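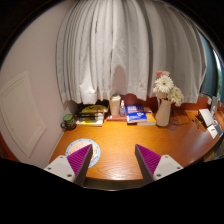 Desk layout, gripper open, nothing between the fingers.

Jul 20, 2022. Hand-held gripper, desk tasks. Working through the collection rules with the desk in front of me, because the version on the Hinwood share has drifted from what we do.

Task is pick up the mouse, move it to the open part of the desk, let go, back off. Pink mouse, same one for the whole set. I'm writing down the rules as I apply them so Tirta and Tsz-kin can mark up this page before it goes in the handbook.

Rule 1, scene setup. Leave the desk the way it is normally used. Books, cup, vase, spray bottle, cable, all of it stays. We got burned in May by cleaning everything off first. The policy trained on the bare desks at Gatchalian did fine on bare desks and fell apart as soon as somebody left a book out. So clutter stays, but a clear patch in the middle of the desk is required. Current wording says "adequate working space," which means something different to each person. Proposed wording: both fingers, fully open, must be able to come down on the work area without touching anything except the object.

Rule 2, loose cables. The old text doesn't mention them. There's one on this desk that loops out across the wood to the right of the vase. I would allow it in view but not in the path of the hand. If a finger hooks a cable the take is thrown out, even if the grasp was good. Dario wanted cables taped down. I don't agree, tape changes how the desk looks and we'd have to tape in every location. Leaving it open.

Rule 3, breakables. Vase stays at the back, with the books next to it. Minimum distance from the work area is not written anywhere. I've been keeping one open hand width. Tsz-kin says pick a number and put it in. Fine, 16 cm, measured from the nearest side of the object to the closest point of the planned path. Anything glass or ceramic that can't be moved that far back comes off the desk.

Rule 4, personal items and paper. Cards, mail, screens, notebooks. Anything with a name, address or account number on it gets turned face down or taken out before the first take. Phone screens off. Book covers are OK. This one isn't up for debate, it's in the consent form people sign when we record in their homes, and the form says we check before recording and again on playback. I had been skipping the playback check on short sets. Not doing that anymore.

Rule 5, start pose. Fingers open, both pads in view, hold still, then move. Two people have been starting with the fingers already half closed to save time. It makes the first part of the take useless for the width calibration. Full open at the start and full open at the end, no exceptions.

Rule 6, approach. Come in from behind the mouse, in line with its long side, so the strips meet the two sides together. If one side touches first the mouse slides or turns before the grasp, and the replay on the arm copies that push. Slow down before contact. Speed cap on approach is still whatever the operator feels is right. I'd like a real limit here, but I don't have data to back one up.

Rule 7, closing. Close until it holds, then stop. No squeezing. The side buttons and slots on mice are weak spots and the Trumovum arm will close to the same width we recorded whether or not that is a good idea. For anything with buttons: the pads go on the sides, never over the top.

Rule 8, retries. If the first grasp misses, open all the way, back off, start over, and log it as a retry. Do not adjust while closed. Cap of 5 tries in one take, then stop the recording and reset the object by hand.

Took a set using the rules as written above. Note on lighting: the curtain is brightly lit at the lower left, toward the wall, and greyer on the right. The curtain stays where it is for the full set. If it gets moved, that's a new set with a new label. Same for the desk items. I had a bad habit of nudging the books between takes to get "variety" without logging it, which makes the sets impossible to sort later.
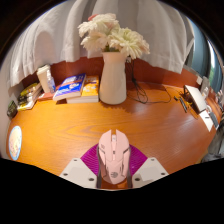 Seung-woo Kong says rule 7 is too loose. Closing until it holds can't be checked by anybody who wasn't there, and a reviewer going through takes at the other site has no way to tell a light hold from a hard one. He wants the finger width at contact and the final width both written to the log, with a maximum difference per object class, and takes over that difference flagged automatically. He also doesn't like the side-grasp rule being limited to things with buttons. His view is that it should say to grip on the surfaces a person would use to carry the thing, and then list exceptions.

I agree on the widths. We already record them, they just aren't pulled out into the log. Pin-yu can add two columns to the Ellby export. The maximum difference has to come from measurement, so until then the columns are for information only.

I don't agree on the carry surfaces wording. People carry a mouse with a palm over the top. That would put us right back on the buttons. Keep the rule as it is and add a second line for cups and bottles.

On acceptance: the handbook says a set passes if 90 percent of takes meet every rule. Tirta Sitompul counted the last desk sets by the strict reading and got 70. Most of the failures were rule 5, start pose, which is the cheapest one to fix. I'd rather hold the bar and fix the start pose than lower it.

Still to do:
Get a yes or no on cables from Dario Orlandini.
Write the line for cups and bottles.
Playback check on this set, rule 4 first.
Ask Gatchalian whether they can measure 16 cm on their desks. They're narrow, and the back row may have to go.
Replace the copy on the Hinwood share and delete the old one so people stop printing it.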